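Einen Kurzvortrag für eine Informatiktagung einreichen
Von Jamila Bepari

Die Anleitung richtet sich an Studierende und Berufsanfängerinnen, die zum ersten Mal einen Beitrag bei einer Fachtagung anmelden. Ich beschreibe den Ablauf am Beispiel der Wundetti-Tagung in Ledau, bei der ich zweimal im Programm war und einmal abgelehnt wurde. Bei anderen Tagungen heißen die Formulare anders, die Schritte sind aber weitgehend dieselben.

Was Sie vorher brauchen

Ein Thema, an dem Sie selbst gearbeitet haben. Es muss nicht abgeschlossen sein. Eine Bachelorarbeit, ein Praktikumsprojekt oder ein Werkzeug, das nur in der eigenen Abteilung läuft, reicht für einen Kurzvortrag aus. Klären Sie bei Firmenprojekten schriftlich, was Sie zeigen dürfen. In meinem Fall hat die Freigabe drei Wochen gedauert und wäre fast zu spät gekommen.

Außerdem ein Konto im Einreichungssystem. Legen Sie es mit einer privaten E-Mail-Adresse an. Hochschuladressen werden nach dem Abschluss oft abgeschaltet, und die Zusage kommt erst Monate nach der Einreichung.

Schritt 1: Das passende Format wählen

Bei Wundetti gibt es Vorträge, Poster, Workshops und Kurzvorträge. Ein Kurzvortrag dauert vier Minuten, Fragen werden hinterher am Stehtisch gestellt. Wer noch nie vor größerem Publikum gesprochen hat, ist hier gut aufgehoben. Poster sind mehr Arbeit, als man denkt: Druck, Transport und zwei Stunden Anwesenheit am Stand.
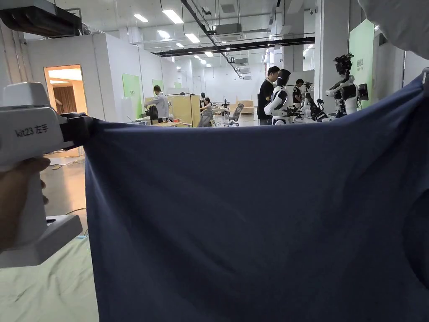
Lesen Sie auf jeden Fall das Programm des Vorjahres durch. Wenn Ihr Thema dort schon dreimal vorkommt, suchen Sie sich einen engeren Ausschnitt. Mein erster Versuch hieß »Barrierefreiheit im Web« und wurde abgelehnt. Im Jahr darauf hieß er »Tastaturbedienung in einem Buchungsformular« und wurde angenommen.

Schritt 2: Die Kurzfassung schreiben

Die Kurzfassung entscheidet fast alles. Vier Absätze genügen:

Welches Problem gab es, und wer hatte es?
Was haben Sie gemacht?
Was kam dabei heraus, auch wenn es nur ein Zwischenstand ist?
Was nimmt das Publikum mit?

Schreiben Sie zuerst ohne Blick auf die Länge und kürzen Sie danach. Meine angenommene Kurzfassung hatte am Ende 949 Zeichen mit Leerzeichen. Abkürzungen beim ersten Auftreten ausschreiben, auch API und CI, denn die Gutachten werden nicht immer nach Fachgebiet verteilt. Links gehören in das dafür vorgesehene Feld und nicht in den Text. Der Name der Hochschule oder Firma darf in der Kurzfassung nicht vorkommen, die erste Runde läuft anonym.
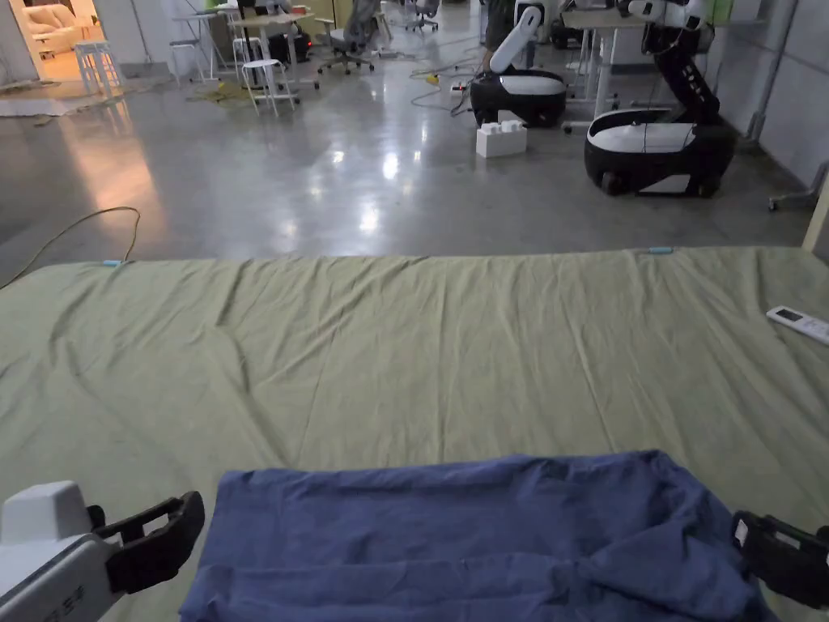 Dunkelblauer Stoff auf olivgrünem Tuch

Schritt 3: Die Angaben zur Person

Dafür sind höchstens 100 Wörter vorgesehen. Schreiben Sie in der dritten Person, im Präsens, ohne Abschlussnoten. Zwei Sätze zur Arbeit und einer zum Bezug zum Thema sind genug. Das Feld »Bisherige Vorträge« darf leer bleiben. Ich hatte dort ein Treffen der Informatikgruppe in Salach eingetragen, das war in Ordnung.

Schritt 4: Gegenlesen lassen

Am besten von zwei Personen, einer vom Fach und einer anderen. Bitten Sie beide, Ihnen nach dem Lesen in einem Satz zu sagen, worum es geht. Weichen die Sätze stark voneinander ab, ist meist der erste Absatz unklar.

Schritt 5: Reisekosten rechnen und Zuschuss beantragen

Der Zuschuss wird getrennt vom Beitrag beantragt, die Frist endet früher. Das übersieht man leicht. Meine Reise nach Ledau hat 719 Euro gekostet, mit Bahn, drei Nächten und ermäßigter Teilnahmegebühr. Einen Teil hat der Siriwardena-Fonds übernommen. Ausgezahlt wird erst nach der Tagung gegen Belege, man muss das Geld also auslegen können. Bewahren Sie die Fahrkarte auch dann auf, wenn sie nur als PDF vorliegt.

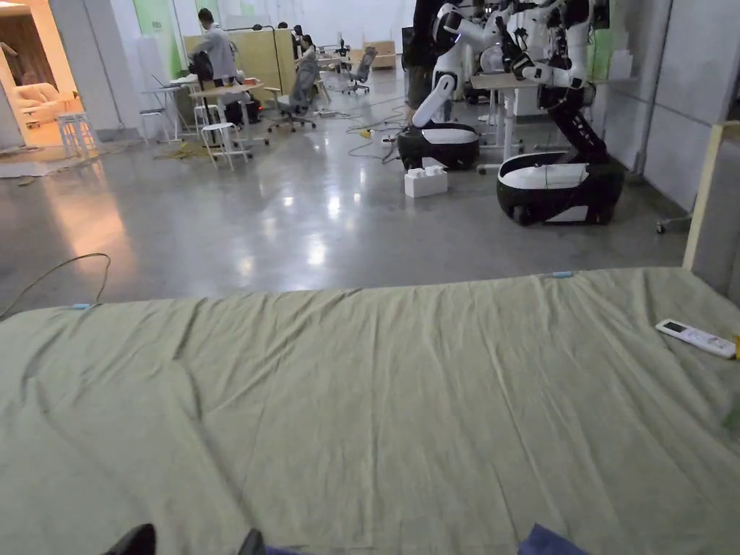
Schritt 6: Absenden und prüfen

Nach dem Absenden kommt eine automatische Bestätigung mit einer Nummer. Fehlt sie, steht der Beitrag noch als Entwurf im System. Öffnen Sie die Vorschau und achten Sie auf Umlaute, die beim Einfügen aus der Textverarbeitung gern verloren gehen. Bis zum Fristende sind Änderungen möglich, danach nur noch am Titel.

Die Ergebnisse werden im März verschickt. Bei einer Absage liegen die Gutachten bei. Heben Sie sie auf, für die nächste Einreichung sind sie die beste Vorlage. Bei einer Zusage muss die Teilnahme innerhalb der genannten Frist im Konto bestätigt werden, sonst rückt jemand von der Warteliste nach.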